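3. Where the paper goes: sorting mail and forms in shared houses
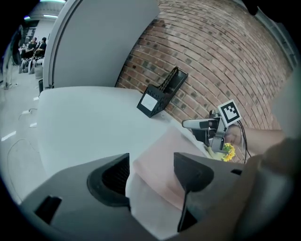 Figure 4. A black mesh desk organizer with a white label on its front, standing against the wall on a white tabletop.

I came to this part of the study a bit sideways. I'd meant to write about rent, and who chases whom for it, but every time I sat down in somebody's kitchen in Kerslake the talk drifted to mail. Where does it get put? Who opens the power bill? Why is there a letter from the council under the toaster? After the fourth or fifth kitchen I gave up and changed my interview guide, and I'm glad I did (my supervisor was less glad, at first).

So, a quick word on the material. I spoke with people in 67 shared households, all of them renting, all of them with at least three adults who weren't related to one another. Between them they kept paper diaries for me through August, jotting down each item of mail that came through the door and where it ended up. I got 233 usable diary pages back. A fair few others came back with shopping lists on them, and I've left those out, although Suryani Sitompul has been at me to write them up separately and she may well get her way.

What I was after was the moment between arrival and action. Goodwin's work on office in-trays treats that moment as a queue: things come in, things wait, things go out. That's a lovely tidy picture and it suits an office, where there's usually one person whose job it is to look. Share houses don't have that person. They have a hallway, a bench, a bit of table near the wall, and a loose feeling that someone will get to it. I've ended up calling these spots "landing places", a term I pinched from a chat with Arif Nanayakkara, who used it for car keys.

Landing places came in two kinds. The first is what I'd call declared. Somebody has bought or found a holder of some sort, mesh or cardboard or an old toast rack, and has said out loud that the mail goes there. Often there's a label. The second kind is undeclared, and it's just wherever the first bill of the tenancy happened to get dropped. One house in Urico had been stacking letters on top of the microwave through three complete changes of tenant, and not one of the current lot could tell me when it began.

I'd expected the declared kind to work better. It does, a little, for anything with a due date printed where you can see it. Bills in declared places were opened sooner, and people could tell me without looking whether one was waiting. But for everything else — bank letters for old tenants, forms from the real estate agent, the odd handwritten envelope — the declared place was often where paper went quiet. Once it was in the holder it had been dealt with, in a manner of speaking. "It's filed," one tenant told me, of a bond form that was already overdue.

The microwave people, on the other hand, had to shift their pile whenever it slid off, and they grumbled, and in grumbling they read the envelopes. I don't want to make too much of this. Fletcher Mahuika has pointed out (kindly, over a very long lunch) that the undeclared houses in my sample were also the smaller ones, and that fewer people might simply mean less confusion about whose letter is whose. I've had a go at separating the two and I can't do it properly with the diaries I've got.

Labels deserve a paragraph to themselves. I asked people what theirs said before I went and looked, and the answers matched less often than I'd have guessed. Plenty of tenants had stopped reading the label within weeks of moving in. A couple had inherited the wording from a previous tenant and worked around it quite happily, putting bills under "Recipes" without a second thought. Mokoena describes something similar with pantry jars in the Siketti interviews, and his phrase for it, "the name that stayed behind", is better than anything I came up with.

There was one more thing in the diaries that I hadn't planned for, and that was the apology. People wrote sorry in the margins. Sorry, this one sat for a week. Sorry, I know this is Ben's. I hadn't asked anyone to be prompt, and nothing in the instructions suggested a right way of doing it, yet the feeling that mail ought to be handled quickly was strong enough to turn up in handwriting. I come back to those margins in Section 4, along with the money side of things.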